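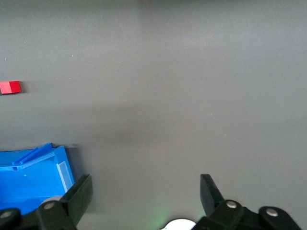
Esier Adds Gray Worktable and Blue Label-Holder Bins to Its Biveck Sorting Range

OLEMLOW, 2026-03-08 – Esier, a supplier of furniture and storage for classrooms, toy libraries and activity rooms, today announced two additions to its Biveck range: a table with a plain matte gray top, and a bright blue plastic bin with a label holder set into its side. Both can be ordered now through the Esier website and from the company's showroom in Olemlow.

The Biveck range is made for rooms where small parts are taken out, used and put away several times a day. Building blocks are the most common of these. They end up on the floor, in the wrong box or at the back of a shelf, and staff spend the last part of each session looking for them. The new table and bin are meant to be bought together and used as one sorting station.

The tabletop comes in one color, a medium cool gray, with no pattern or printed grid. Esier tested several finishes before choosing it. White tops showed glare under ceiling lights, and wood-grain tops made tan and brown pieces hard to find. On the gray, a single red block is easy to pick out from across the table. Pale dust does show on the surface, and Esier recommends wiping it with a damp cloth at the end of the day. Abrasive cleaners should not be used, as they leave shiny patches on a matte finish.

The bin is blue plastic with raised ribs along the top that form a lip for lifting. A clear, frosted label holder is set into the side wall. Cards slide in from above, and a sheet of blank cards comes with every bin. Customers can print their own cards from a template on the Esier website, using words, pictures or both.

The bin has an open top, so a person standing at the table can drop blocks in without moving a lid. It can stand on the table during sorting and go back on the shelf afterward. It fits all current Biveck shelving, including units bought before this release. It doesn't fit the older Wuisan cabinets, which have narrower runners. Customers with Wuisan cabinets can order a replacement runner set, sold separately.

Esier tried out the station last June in 56 rooms, among them preschools, after-school clubs and two toy libraries. Each room received one table and 3 bins and kept them through the month. Staff were asked to use them in place of their usual setup and to send back a short form at the end.

The forms led to two changes. The label holder was made larger after staff reported that picture cards were being trimmed too small to read. The edge of the tabletop was also rounded more, at the request of rooms with younger children. A request for wheels on the bin was not taken up, because wheeled bins would no longer fit the shelves.

The first production run consists of 3,476 bins. Orders will be filled in the order they are received, and a second run is planned if the first sells out. Tables are built to order and ship within 13 working days. They arrive with the legs detached, and an assembly sheet and hex key are in the box. Two people should turn the table upright once the legs are on.

Bins are sold singly or in sets of 3. Blue is the only color at launch. Blocks are not included with either product, but the existing Biveck block assortment is still available and can be added to an order.

Schools and libraries that buy on account can use their existing customer number. Sample cards for the label holder will be mailed free on request, one sheet per address. The table and bin can also be seen at the Olemlow showroom during normal opening hours, with no appointment needed.

About Esier

Esier makes and sells tables, shelving and storage for places where children play and learn. Its product lines include Biveck sorting furniture and Wuisan cabinets. The company is based in Olemlow.

Press contact

Esier Press Office, Olemlow
Product photos, dimensions and price lists are available on request.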